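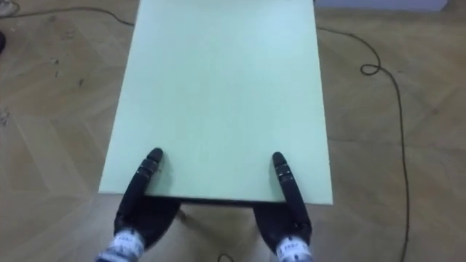

Fingers on top, palms underneath, and both wrists more or less level for once.

So the hands are back on! If you read my April moan about the left one you'll know it was developing a sulk, where the index finger would close a touch later than its partner on the right and the table would go up slightly skew. I've spent the best part of a week's evenings on it, and I thought I'd write down what I did while I can still remember, mostly for my own benefit and a bit for Mwangi, who takes over the machine when I'm away and has asked me more than once to stop keeping it all in my head.

For anyone new, I look after one humanoid at Niseo. It does household-type jobs, and at the moment the job is moving a table with a person on the other end. It sounds dull and I love it. Lifting a cup tells you very little about your wrists, but a long top with somebody pulling on the far side tells you everything, and it tells you straight away.

I started with the wrists, with the power off and the arms supported. There's a collar where the forearm meets the hand and the screws in it work loose over time. I'd been nipping them up by feel, which is a bad habit, and when I went round with the torque driver I found one on the left that I could turn with barely any effort at all. That was most of the fault, I think. A loose collar lets the whole hand rock, and then the controller blames the finger for being late when the finger is doing just what it was told. I cleaned the threads, put a dab of the mild threadlock on each and tightened them in opposite pairs, a little at a time, then went round again at the full setting. Leave it overnight if you can. I couldn't (I never can) but I did at least have my tea.

Next, the finger itself. Grit gets into the joints, and our floor doesn't help, it's scruffy whatever I do with the broom. I use a soft brush, dry, working from the knuckle out to the tip, bending each joint by hand as I go and feeling for anything crunchy. There was a bit of crunch in the second joint. I brushed it out, bent it, brushed it again, and it went smooth. No oil! I know it's tempting. I oiled one when I first started here and it picked up every bit of fluff in Evley, and Sarita has brought it up at every opportunity.

Then zeroing. The hands need to know where fully open is, and after you've had a collar off you can't trust the old value. I run the open routine, wait for it to settle, store it, and run it again to see whether it agrees with itself. The right hand agreed first go. The left took six goes and I was getting quite short with it by then, until I spotted that I'd left the strain relief on its cable a bit tight, so there was a tug on it whenever the wrist rolled. Slackened that, and it behaved.

After that I like to do a slow approach with nobody on the far end. The arms come up to the front edge, stop short, and I go and look.
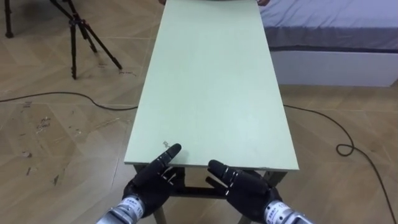

Slow approach to the front edge. Left hand slightly higher and further forward than the right.

A small difference between the hands at this point doesn't bother me, as the last bit of the approach evens things up. I only worry if it's still there once they've closed. What I'm looking for is whether the fingertips will come down flat on the top or land on their very ends, and whether the palms will meet the underside together. If one palm gets there early it shoves the table away from the other, and then you're chasing it across the room.

I'd also say sort your cables out before you do any of this. We have cable on the floor and more hanging down from above, and I've lost whole afternoons to a connector that had been pulled half out. Walk the floor cable from one end to the other, and see to it that there's enough slack for the feet. Then do the overhead lot, with the arms raised as well as lowered, as a loop that looks generous with the arms down can be bar-tight with them up. Keep the tripod legs out of your walking route too. My shins can vouch for that one.

Then you get a person in. Dardo usually does it, he's patient and he doesn't yank. We agree who's leading before anyone touches anything, and somebody keeps a hand near the stop button. It's always the same drill: both sides take hold, pause, small lift, pause, down again. Only then do we try walking.

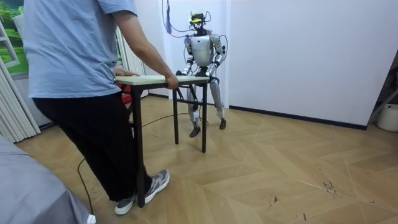 Do the hands need zeroing again every time the robot is switched on?
A quick check at start-up is enough for ours; a full zero is only needed after a hand or a wrist collar has been off, or if the check comes out wrong.

The walking is where I find out whether I've been kidding myself about the wrists. If a collar's slipping, you feel it at the human end as a sort of knock when the robot changes feet. Dardo says it's like carrying a wardrobe with someone who keeps hiccuping. We kept going for 16 minutes, on and off, and he didn't report any knocking, so I got the driver out and checked the collars again while everything was still fresh. None had moved. I put a paint mark across each screw head so that next time I can see at a glance if one has crept.

The one thing still on my list is the torso. There's a faint lean to the left when it takes the weight, and I don't know yet whether that's the waist joint or the ankles, or me being fussy. Hjalti reckons ankles. He always reckons ankles, to be fair. I'll log a few lifts with the feet side by side and a few with one foot set forward, and see if the lean follows the stance.

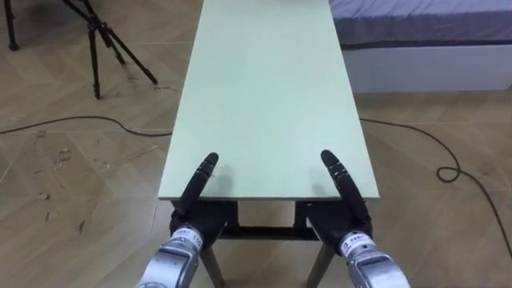 Lining up on the near edge again. There's a 110 on the left wrist label, which is how I tell my hand notes apart.

Keep the wrist labels clean, by the way. I wiped one with solvent a while back and lost half the print, and then had to dig the paperwork out to work out which unit I'd been writing about. A damp cloth does the job.

Mwangi, the torque settings are on the inside of the cupboard door, and the good brush is in the drawer with the hex keys. The other brush sheds, please don't use it. I'm back at seven in the morning after the break and I'll do the ankle checks then, so leave those for me, but if you fancy redoing the strain relief on the right arm to match the left I'd be very grateful.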